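Teleoperators wanted at Gakus – two openings, November start

Hi! I'm Sawsan Srour and I run the data floor at Gakus. We're teaching a pair of robot arms to handle tableware, and they learn by copying people, so I need people. You'd sit at the controls, run the same short task again and again, and flag the takes that went wrong. We have 3564 good ones so far and I'd love a lot more!

No robotics background needed. Steady hands, patience and a decent mood after lunch will get you far. Shifts run in the afternoon and training is paid.
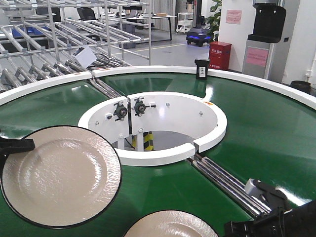 Dish handling is the Skasholm task set, and it's where new folks start. You'll get the hang of bowls later – first come plates like the cream-colored ones on the green turntable, where the gripper has to come in right at the rim. Glossy glaze is slippery stuff, so expect some slow early takes.

To apply, send me a few lines about yourself by 16/11/2024. Skip the cover letter, I mean it.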